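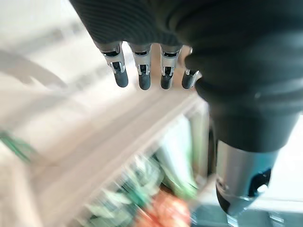
Shelves, shelves and more shelves: the one part of the house I can't leave alone.

I own 331 books, 13 mixing bowls and, until last June, not one shelf I could find anything on. I'd been buying baskets for years (so many baskets!) and all I'd done was hide the mess in nicer containers. Then my neighbor Melaniia Kravets lent me her label maker and an entire afternoon, and I haven't shut up about shelving since.

Her first rule is to take everything down. Everything! I wanted to do one shelf at a time, with a cup of coffee in between, and she wasn't having it. We piled it all on the hall floor and I found three rolls of the same tape, a fondue set and the instructions for a dryer I gave away when we lived in Brakstead.

Then comes the height question. Mine had been set the same distance apart since the day I put them up, so half the space was air. We moved two of them down a notch and gained room for a whole extra row of jars.

Khrystyna Hladun, who fits closets for a living at Lalberg, told me she sees this in nearly every home she visits. "People will spend 4,000 dollars on a new unit before they'll move a peg," she said. She also keeps the heavy stuff between knee and shoulder, and I've copied her. My slow cooker has come down from the top and my back is thrilled.

I do a reset every 6 weeks now, radio on, old T-shirt for the dust. The fondue set went to my sister, who has already asked if I want it back.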